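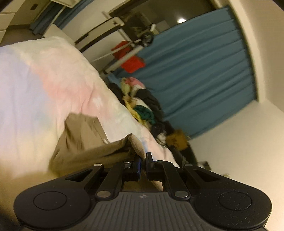
*Bedroom, upper floor: duvet and a khaki-brown garment, with the blue curtain to the right.*

**November, residence diary, Susetti House**

The heating was brought on at 6 a.m. in accordance with the winter schedule. Pressure in the boiler room held steady through the morning. The radiators on the upper floor were slow to warm, and those at the north end required bleeding twice. The contractor, Gornetti, has been asked to attend before the first frost and to bring the replacement valve that was left off the last order.

The oil delivery arrived shortly before noon. The driver's ticket recorded 2154 liters against an order of 4000, and the remainder is to follow when the depot at Trata has been restocked. The ticket was signed for the quantity received and a copy placed in the green folder. It should be noted that the previous ticket is still missing from that folder, and the account cannot be settled until it is found.

Residents were reminded at lunch that winter bedding may be drawn from the linen room between 2 and 4 p.m. Several asked whether they might keep their own duvets. The house has no objection, provided that each item is labeled and that the house blankets are returned folded. The older gray blankets are thin and ought to be retired before another season. Sitompul, the laundry service, has quoted 125 for the cleaning of the whole stock, collection included. This compares well with last year's charge, although the quotation is silent on the matter of mending.

The afternoon was given to windows. The putty on the landing window has failed along the lower edge, and a draft can be felt from the stairs. Temporary tape was applied. The thermometer on the landing read 61 degrees at 3 p.m. — below what the house undertakes to provide in the common areas. The reading will be repeated tomorrow at the same hour, once the tape has had a night to prove itself.

A complaint was received regarding noise from the pipes after lights out. The matter was looked into from the second-floor corridor, where a knocking sound was plainly heard for several minutes and then stopped. It is likely to be air in the line, and has been added to the list for Gornetti.

Supper was served late owing to a fault with the smaller oven. The soup was well received. The kitchen requests a new door seal and has supplied the part number, which is pinned to the office board.

Rain from 7 p.m. The outer doors were locked at 10 — the side door sticks again and must be lifted slightly to engage the bolt.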